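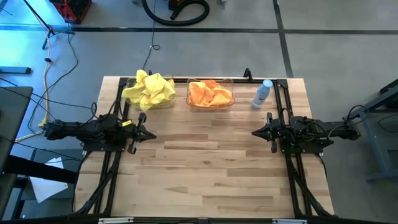

Irja Honkanen wants to know if a butcher-block top can be wiped down daily with a damp cloth, or if that ruins it within the year. She has been told both by people who own one.

Daily damp wiping is fine. Standing water is what does the damage. Longer version below, as I've had the same question from Arvo Ojala and promised him an answer in May.

1/ Terms first. Butcher block, as sold for worktops, is nearly always strips glued side by side with the long grain facing up. Proper end-grain block is a different product with different habits. Everything in this thread is about the long-grain sort.

2/ Strips vary in colour. Cream next to tan next to brown is normal within one top and is not a sign of patching. It evens out slightly with light and oil. It never evens out completely.

3/ Knots. A small dark one in the middle of a strip is cosmetic if it's tight. Press a fingernail round the edge. If nothing moves, leave it alone. If it rocks, run thin glue in, let it cure, scrape flush, re-oil that patch.

4/ Wood moves across the grain and hardly at all along it. With strips running side to side, the movement is front to back. So the fixings underneath need slots in that direction. Round holes front and back, both done up tight, will give you a cup or a split. I have had one of each.

5/ Water. A damp wipe leaves a film that is gone in minutes. A wet cloth left in a heap overnight leaves a raised grey patch with a dark edge. Same water, different contact time. Most "ruined" tops I've been shown were ruined by a cloth.

6/ Which is why the cloths at my bench live in containers along the back edge and not on the wood. Clear ones with a wavy rim. The wavy rim does nothing useful that I can identify, but a cloth hangs over it without sliding off.

7/ Yellow in one, orange in the other. Yellow goes first and gets wrung out. Orange follows and does the drying. The colours are arbitrary. The point is that you can tell from across the room which one somebody has picked up.

8/ Kaisu Nieminen asks why they're crumpled in when folding would be tidier. A folded cloth dries slowly in the middle and starts to smell by the second day. A loose one has air in it. Hang it over a rail if you have a rail. I find them crumpled most evenings and have stopped correcting it.

9/ Wiping direction: along the strips, side to side in my case. Crumbs and grit sit along the glue lines, and going across just drags them over every joint. Finish with a pass along the front edge, where everything ends up.

10/ What to wipe with. Plain water for dust. For grease, a little Balus in warm water, well below what the label suggests, then a second wipe with plain water. Soap residue attracts dirt and makes the next coat of oil go on patchy.

11/ Not on the wood: bleach, scouring powder, vinegar left to sit, anything sold for ovens. Vinegar wiped on and off is harmless, though I've never seen it do anything that water didn't.

12/ Bottles. They leave rings. A drip runs down the outside, collects under the base, and you find it a week later. Wipe the base before you put it down, or stand it off the wood altogether. This applies to the cleaning bottle as much as the cooking oil. Mine has marked more tops than any saucepan.

13/ Oil. I use Olent, bought by the litre from Tikkanen. Any hardening oil sold for worktops will do the job. Olive and sunflower oil won't, as they don't cure. They stay in the surface, go tacky and pick up fluff from the cloth.

14/ Method. Clean, then dry for a full day. Thin coat, rubbed along the grain. Wait for the time on the tin. Then take off everything that hasn't gone in, and keep going after you think you've finished. Sticky tops come from step four being skipped. Repeat the next day.

15/ New top: 3 coats before use, both faces and all edges. The underside matters as much as the top. Seal one face only and the other takes up moisture faster, and the board cups. People who fit the top first and oil it later never do the underside.

16/ After that, oil when it needs it. Put a drop of water on the busiest part. If it sits up as a bead, leave the top alone. If it flattens and darkens the wood, it's due. The busiest part goes long before the back edge does, and there's no rule against oiling only that.

17/ SAFETY, the one serious post in the thread. A cloth with hardening oil on it can heat up by itself and catch fire if left bunched. Oiling cloths NEVER go back in the containers with the wiping cloths. Spread them flat outside until stiff, or put them in a metal tin of water with a lid. Use old cotton you don't mind losing, in a colour you don't use for anything else.

18/ Aatos Kokkonen asks about sanding. Small scratches: 180 by hand, along the grain, then oil. Water marks: the same, over a wider area so it doesn't dish. I stop at 180. Someone recommended going up to 2000 for a "silk finish". At that point you've polished the surface and the oil has trouble getting in.

19/ Burns. A scorch is usually shallower than it looks. Scrape with a sharp card scraper, a few passes, check, repeat. Black rings from steel tins are a reaction with the wood and go deeper. Oxalic acid shifts them. Gloves, goggles, rinse well, let it dry, re-oil. On pine you may not get the reaction at all.

20/ Orvokki Aaltonen points out that her tenancy came with a top that had been varnished and is now flaking. That is a different problem. Oil won't pass through varnish. It all has to come off or all has to stay on. If it's flaking round the sink, it has to come off.

21/ Cost, as asked. The top I fitted at the Piltus workshop kitchen came to 2559 with delivery. The same length with the underside factory-oiled was 3079. I took the first and did the underside myself over a weekend. I would pay the difference next time. Turning a top that heavy on trestles is a job for two people and I was one.

22/ Washing the cloths: yellow and orange together, sixty degrees, no softener. Softener coats the fibres and they stop picking up water. Wash them separately the first time. Orange dye runs, and I used to have a paler yellow.

23/ Irja, so: damp is fine, wrung out properly, dried after, cloth off the wood when you leave the room. The top you described with the grey patch by the tap will probably sand out. Try a hand-sized area first and let it dry before you judge the colour.

24/ Replies are open. I don't know anything about bamboo, please ask someone else.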